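Ferry Heritage Day and the Ellira: what visitors should know for the new season

16 Jan 2022

Dear friends of the Iscombe Boat Museum,

We are happy to tell you that the small ferry Ellira will carry passengers again this season, between the museum pier and the old landing at Oltance. The crossing was stopped for two summers while the Oltance landing was under repair. The new boards are in place now and the harbor office has given its permission for passenger boats up to the size of ours.

The first sailing will be on the opening day of our season, and the last one on Ferry Heritage Day in September. Between these two we will sail on selected dates only. The list is on the board in the ticket hall and on the calendar page of this site. Please look at it again shortly before you travel. The Ellira is a light boat with a flat bottom, and in strong west wind the captain will not take her out. In this case the museum itself stays open as usual, and your ferry ticket can be used on another date or paid back at the desk.

One crossing takes 9 minutes. We sail four times in the day, and the boat waits at Oltance long enough for a walk to the lime kiln and back. If you prefer a longer visit on the other side, you may return with any later boat on the same ticket, but please tell the crew so they can keep a place for you. The Ellira carries 8 passengers with all seats taken. We know this is not many! Groups of more than 6 persons should write to us before they come, and we will try to divide them over two sailings.

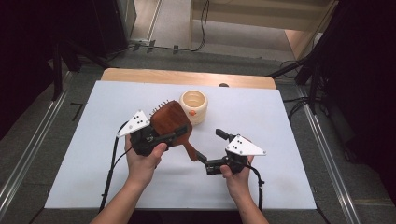 Boarding will be done differently from before. In the past, visitors waited on the pier itself, and on busy dates the line went back as far as the rope shed, where our members also need to pass with trolleys. From this season you will wait inside, in the former sail loft, and come down to the boat when your sailing is called. There are benches, a water tap and a view over the slipway. The sail loft is also where lost things are kept, and every summer the box there becomes full: gloves, sunglasses, a brown wooden hairbrush, once even a single rubber boot. If you have left something on board, please ask the crew first and then look in the box. We keep everything until the end of the season and after that we give it to the charity shop in Iscombe.

A ferry ticket is sold together with the museum ticket or separately. Members of the museum travel without charge, but they need a boarding card from the desk the same as everybody else. Children must wear a life jacket during the whole crossing — we have them in all sizes. Dogs are welcome if they can sit quietly. Bicycles unfortunately must stay on land, and folding strollers can go in the bow. The step from the pier to the boat is high at low water, so if you have difficulty with steps, please ask us which sailing is best for you on your chosen date.

Some of you have asked about the Surdu, our older and larger ferry. She is still in the covered dock and her engine is in parts. Our restoration fund for her has now reached 998 gifts, large and small, and we thank every person who gave. The hull work is finished up to the waterline. We cannot promise a year for her return. You can see her from the walkway whenever the museum is open, and during Ferry Heritage Day the wheelhouse will be open also.

We are still looking for helpers on the Oltance side, to take the lines and to check tickets. No experience with boats is necessary, the crew will teach you the knots. If you are interested, leave your details at the desk or use the contact form.

We hope to see many of you on the water.

The Iscombe Boat Museum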